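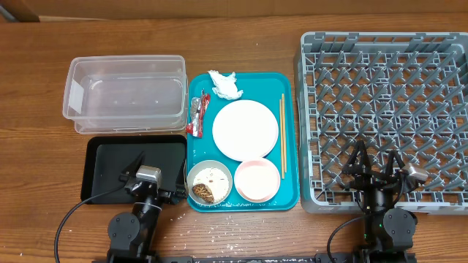
Last revised 4 February 2024. Applies to household accounts in the Cerncombe service area. Commercial accounts are covered by a separate schedule.

## Hard water and softener settings

**How hard is the water in Cerncombe?**
It depends on the source. Addresses north of the rail line are fed from the Momum wellfield and receive hard water all year. Addresses south of the line receive a blend, which is softer in spring. The current reading for each zone is printed on the back of the bill.

**Is hard water a health risk?**
No. Hardness is a measure of dissolved calcium and magnesium. It affects scale, soap use and the life of water heaters.

**Why do my glasses come out of the dishwasher cloudy?**
There are two common causes. Scale wipes off with white vinegar. Etching does not, and the damage is permanent. If vinegar clears the glass, refill the rinse aid and check the salt reservoir if the machine has one. If it does not, reduce the detergent dose.

**Does the utility supply softeners?**
No. Two models are approved for the rebate: the Frandsen 752 and the Ikora Twin. Other units may be installed but do not qualify.

**What hardness value do I enter on a Frandsen 752?**
Use the figure on the bill, in grains per gallon. If the bill shows milligrams per liter, divide by 17.1 and round up. Do not add an allowance for iron; the wellfield supply is treated before it enters the main.

**How often should the unit regenerate?**
Set it to metered mode. Timer mode uses more salt and is not recommended for households of up to 3 people.

**Can I soften the outside faucets?**
Connect them ahead of the softener. Softened water contains added sodium and is a poor choice for lawns and garden beds.

**Do I need a permit?**
A permit is required if the work cuts into the supply line. Replacing a unit on an existing bypass valve does not require one. Use Form 1688.

**How do I claim the rebate?**
Send Form 2540 with the dated receipt and the serial number of the unit. Claims for units installed in December are counted in the following program year.

**My water turned brown after main flushing. Will it damage the softener?**
Put the unit in bypass, run a cold outside faucet until the water is clear, then return the valve to service. If sediment has already entered the resin tank, start a manual regeneration.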